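The trouble with the paperless bill

My electricity supplier, Dotent, wrote in December to tell me I had gone paperless. I hadn't asked to. The letter, which came on paper, thanked me for my choice and said I could change my mind at any time by logging in to an account I had never opened.

I have nothing against email. I pay for plenty of things with it and I don't miss licking envelopes. What I object to is being told that the switch was made for my benefit, or for the trees, when the saving so plainly lands somewhere else. Dotent charges £8 a year to anyone who wants the old bill back. Multiply that by every customer too busy to argue and you have a decent little business in doing nothing.

The green case is weaker than it sounds. A quarterly bill is two sheets and an envelope. The same company sends me a glossy catalogue of boilers every spring, and I have yet to get a letter thanking me for giving that up.

Then there is the matter of proof. When I needed to show my address at the bank last month, the clerk wanted a utility bill, posted, not printed at home. I spent 20 minutes explaining that my supplier no longer posts them. She was very nice about it and sent me away.
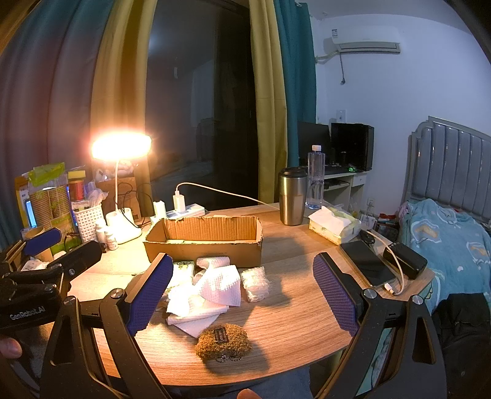 A reader in Drellen wrote to say I was making a fuss about very little. Her bills sit in one folder on her laptop, she can find any of them in seconds, and she would no more go back to paper than to a coal fire. Fair enough. She also mentioned that when she moved from Dotent to Dastness, the old account was closed and 8 years of statements went with it. She hadn't saved copies. She didn't seem to mind, but I would have.

A bill in a drawer stays there until I throw it out. A bill in somebody else's account stays there until they tidy up, merge with a rival or redesign the website. I am told I can download everything. I tried, one file at a time, with a code sent to my phone between each batch, and gave up before lunch.

Let people who want email have email. Let the rest of us have the envelope, at no charge, and stop calling it a choice when the box was ticked before we saw it. I have written to Dotent saying so. The reply came by email and asked me to rate it.

Related
Who reads the meter now?
Lazarević and the price of a second-class stamp
Why I kept my cheque book
Dastness puts up its standing charge again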